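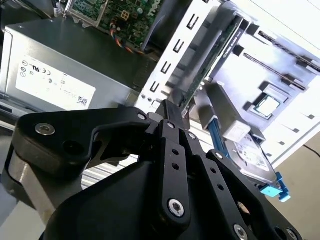

Hi, I'm Despina Softić, and I run Sendorham, a evening school for grown-ups who want to learn how to fix the things they own. I started it after a long career teaching middle school science in Willard, when I noticed that the parents at open house asked me more questions than their kids did. They wanted to know about toasters and sewing machines, and how you get a bike chain back on. So I rented two rooms above a shoe store and put a sign in the window. We teach all kinds of things now, and some of them, like the inside of a desktop computer with its long expansion card, scare people a lot more than they should. If you can put together a bookshelf (even badly!) you can sit in on any class we run.

Our first class had nine people in it and one working lamp. I taught wiring out of a library book I had read twice, and I still use that same book, coffee stains and all. These days we have 57 people signed up for the spring term, and nearly 90 on the mailing list for the weekend workshops, so we finally took over the rest of the floor. The sewing room gets the good light. The bike people are in the back by the freight elevator, and they would like me to mention that they have their own kettle.

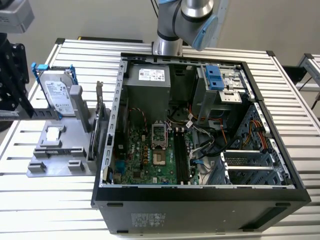 Classes run for six weeks, two hours an evening, and each one costs $186 with all the materials thrown in. You can bring your own broken thing from week two on. Past students have brought in a cuckoo clock, a leaf blower, a pair of ski boots and an accordion, and we had a go at every one of them. The accordion is still here if anybody knows anything about reeds.

I don't teach everything myself, thank goodness. Gedo does small appliances and is very patient with people who have lost their screws. Simanjuntak takes the sewing and upholstery groups, and will talk you out of buying an expensive machine when the one in your closet only wants oil and a new belt. I still do the beginner evenings, plus the soldering, which I love more than is probably reasonable.

We close for most of December and start up again once the roads are decent. If you'd like to look around first, come up any evening when the sign is lit. The stairs are steep, so use the freight elevator if you're carrying something heavy, and ring twice so the bike people hear you.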